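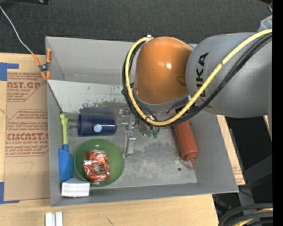

2019-10-25

I moved from Prolville to Garside in September and I have now done the journey to work by bicycle enough times to write about it. A few people asked me to after the last post, mostly to find out whether the canal path is worth the trouble. My answer is that it depends on the month.

The old commute was by bus and took as long as it took. The new one is almost entirely flat. I leave by the back lane, cross at the lights next to the chemist and join the canal at the second bridge. From there it's towpath until the Brirnley turning, and then a short stretch of main road that I don't enjoy.

## The path

The first part has been resurfaced and is very good. It's a fine gravel that drains well and doesn't throw much up at your legs. After the lock it goes back to mud and tree roots, and there is a low bridge where you have to get off and walk. There's a sign telling you to, and most people ignore it. I did too for the first week. Then I met a man with two dogs coming the other way in the dark half of it, and now I get off.

Leaves are the main problem at the moment. They lie over the roots so you can't see what you're about to hit, and they go slick after rain. I've slowed down a lot since the clocks started to matter. The morning is just about light when I set off, but the ride home is getting gloomy and there are no lamps between the lock and Brirnley.

## The bike

It's the same Zormont hybrid I had before. I bought it second-hand and it has 3000 miles on it that I know of. I've done the following to it since moving:

- new rear tyre, a bit wider, with some tread
- full mudguards (the clip-on ones were useless)
- a second rear light
- brake pads all round

The wider tyre only just fits under the mudguard. It rubs when there's mud packed in there, so I carry a lolly stick in my jacket pocket to scrape it out. I had meant to fit a narrower guard but the stick works and I've stopped thinking about it.

For the front light I went for one rated at 500 lumens. I very nearly bought the 1000 one. A colleague has that and it's so bright that walkers put their hands up in front of their faces when he comes round a corner. Mine is enough to see the roots by if I keep the speed down. It lasts three rides on a charge on the middle setting, two on the high one.

## The road bit

The stretch from the Brirnley turning is the part I'd change if I could. It's narrow, there are parked cars on one side, and the 106 bus comes through at the same time I do. The drivers are mostly patient. The vans are less so. I tried going round by the allotments to avoid it, which adds a steep hill and a gate that is locked on some mornings and open on others, and I couldn't work out any pattern to it. I've gone back to the road.

There is supposed to be a cycle lane coming. The notices have been on the lamp posts long enough for the ink to fade.

## Clothes

I don't wear anything special apart from gloves and a waterproof. I tried waterproof trousers and got as wet inside them as I would have done outside. Now I keep a spare pair of ordinary trousers at work, and socks, and I ride in whatever I don't mind getting muddy. Shoes dry under the desk by lunchtime if I take the insoles out.

Panniers are better than a rucksack. I resisted this for years and my back is much happier. One bag is enough for lunch, the spare tube and a jumper.

## Over the winter

I plan to carry on until there's ice, then take the bus on those days and not feel bad about it. The stop is at the end of the road and I still have some money left on the old travel card.

I need to look at the chain this weekend. It has started to make a noise under load, mainly in the low gears, and I suspect it's stretched. If it has worn the cassette as well I'll have to replace both, so I'm hoping it only wants cleaning.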